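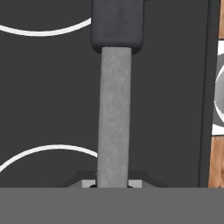
3.2 Collecting the demonstrations

Figure 3. Rendered view from the Gosura set, with part of the gripper across the bottom. The gray rod and the dark block at its top take up the center; a strip of wooden surface shows at the upper right and another lower down.

Most papers in this area give the number of demonstrations and move on, as if the number told us what the learner had to work with. We doubt that it does. The Gosura set is listed as holding 2000 demonstrations, all rendered in simulation, and we took that figure at face value until we began replaying the files. Of these, 473 ended in a state that our own checker would not accept as a finished task. Some may be our fault. The checker is strict about the final pose, and the original collectors may have been happy with less. But the set ships with a single success flag per demonstration, and that flag is true in every file we opened, so it carries no information at all.

Two operators, Hjalti Mikkelsen and Roxana Paucar, recorded new demonstrations for the comparison in Section 4. They drove the simulated arm with the Clekix controller and saw only the views that the policy would later receive. This was a deliberate restriction. In earlier work the operator often watches a free camera that can be turned at will, while the policy has to manage with fixed or close-up views. The resulting motions may depend on things the policy cannot see, and it is hard to know how much of the later failure is then blamed on the wrong part of the system.

Figure 3 shows how narrow such a view can get. The rod runs from the underside of the dark block to the base, the white circular object at the right is only partly visible, and very little of the surroundings is left to say where in the workspace the arm is. A second rendering from elsewhere in the same task could look much like it. We do not claim that this is fatal. A policy with memory, or one given joint readings, may cope well. We only note that calling a frame of this kind a training example assumes that it contains enough to choose an action, and we found no test of that assumption in the papers we build on.

Operators were told to discard an attempt if they lost track of the target, and to log the reason in free text. They discarded 89. We read all of the notes. Many are too short to be useful ("bad angle", "again"), and Mikkelsen's are stricter than Paucar's, which makes us wary of any claim about operator skill based on discard rates. The discarded attempts are kept in a separate folder and are not used for training in the main results.

Rendering settings were left as shipped. Varying the textures and lighting is often recommended, but we are not convinced that changing the color of a flat panel does much when the geometry and the camera path stay the same. Preben Bundgaard ran a small trial with altered textures, reported in Appendix B; the gain was within the spread between random seeds, and we did not pursue it.

The replay checker and the discard notes are available from the corresponding author, Till Ruppert, on request.

Abstract Sections Figures References Cited by

© The authors. Contact the corresponding author | Back to top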